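Harkmont Institute
Certificate in Household Support
Unit 4: Kitchen Routines in the Client's Home
Handout for Week 9

Prepared by Chantelle Mathebula, Unit Coordinator

Students are required to read this handout before the Monday practical. It covers two topics from the lecture: the use of deep drawers for cookware, and the washing of small pans by hand. Both are assessed in the Dralen kitchen. 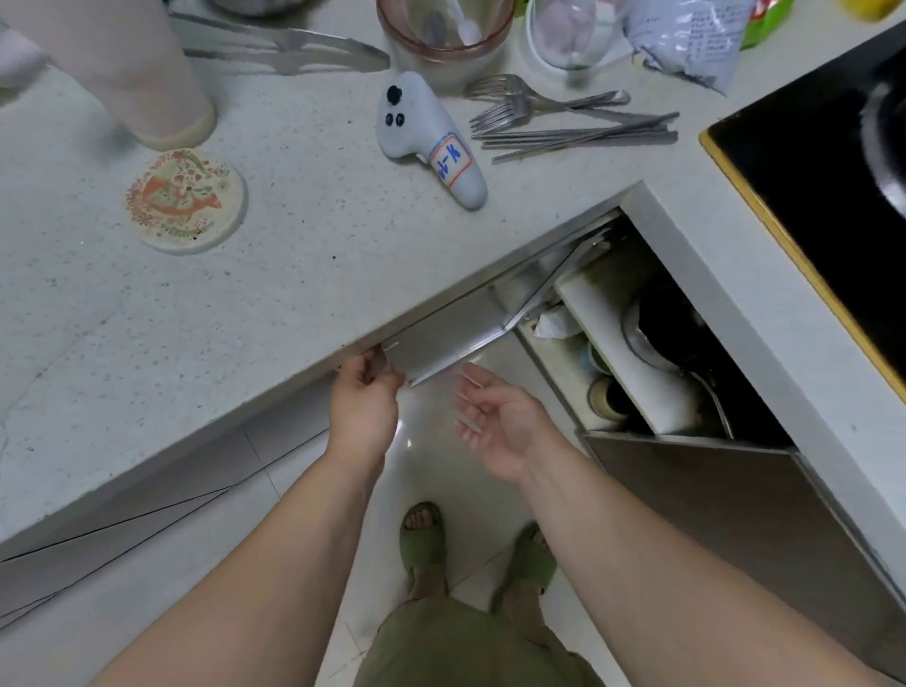
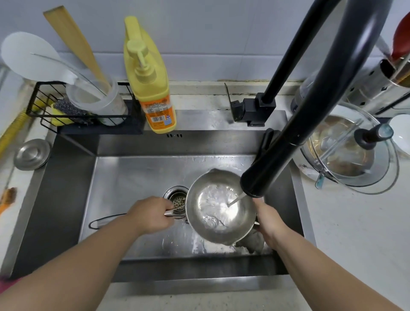 Figure 4.1. Cookware drawer beneath the counter (first picture); saucepan being washed at the sink (second picture).

4.1 Deep drawers

A pull-out drawer under the counter brings heavy items forward, so that the worker need not kneel to reach the back of a cupboard. Draw it out by the front rim with an even pull. Stand close enough to lift a pot without stretching, but keep the feet clear of the drawer's path.

Flat items such as cutting boards may be stored on edge. A board on edge takes up little floor space in the drawer and can be removed without unstacking anything. It should be fully dry when put away.

Plastic bags tend to collect in drawers of this kind. Students are not to discard them without asking. Many clients keep bags for reuse, and the arrangement of a drawer remains the client's decision. Any proposed change is to be recorded on the Estemach home visit sheet, section B.

4.2 Washing a small saucepan

Hold the pan by its handle with one hand and steady the rim with the other. Tilt it under the faucet so that water reaches the whole of the interior. A thin stream is sufficient for rinsing and limits splashing onto the counter.

Pouring spouts need separate attention, as residue settles in the fold of the metal. Work the sponge into each spout from the inside. Steel wool is reserved for burnt residue on plain stainless steel and must never be used on a non-stick coating.

Lids are washed with the pan to which they belong. Before leaving the sink, empty the strainer basket, wring out any cloth and hang it to dry.

4.3 Preparation for the practical

Wear closed, non-slip shoes and tie back long hair. Each student will be allotted 46 minutes, including time to complete the visit sheet. Rings and watches are to be removed beforehand.

Required reading: Gentile, Chapter 9, "Storage and Washing-Up". The chapter is held on reserve at the library desk and may be borrowed for two hours at a time.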